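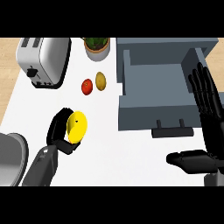
I run the training side of a contract kitchen in Foster, and I think automation is the best thing to come through our doors in years. We cook over 600 lunches a day for schools and small offices. When Lernovine, who own us, said the prep line was going to change, most of us pictured a conveyor belt and a redundancy letter. What we got was a long stretch of rehearsal in simulation, and I've become a bit obsessed with it. Look at how much goes into one arm holding a yellow disc upright on its edge! The gripper has to wrap round the rim while the other hand stays out of the way over by the cabinet. I have taught 16-year-olds to carry plates, and I recognise the problem completely.

The part I love is who gets asked. Agnes Halvorsen has worked prep for 11 years and had never once been invited to a meeting about equipment. Now the software people ring her up. How far in does a drawer stop? Which hand do you use for the toaster when the other one's full? She knows all of it, and she'd never had cause to say it out loud before. Watching somebody discover that she's an expert is a lovely thing, and it happened because a machine needed telling.

I do have worries. Seo-ah Byun, our union rep, wants the hours saved to come back to staff as training time, in writing, and I'm with her. If the dull jobs go and the pay goes with them, then I'll have been cheering for the wrong side. A promise made in a corridor in January isn't worth much by summer.

But the dull jobs really are dull — fetching, stacking, opening the same cupboard all morning — and they're hard on wrists and backs. I'm 55 and mine have opinions.
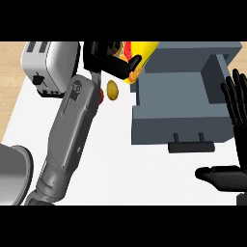 ## What I'd ask for

Put the kitchen staff in the room while the thing is still on a screen. Changing a counter layout costs very little at that stage, and people speak more freely when there's no expensive arm bolted down in front of them. Fulgencio Galindo on our night shift asked for the handles to be lower, and they listened.

Then pay people for that time. Agnes's phone calls were squeezed into her breaks until Seo-ah kicked up a fuss, and she was quite right to.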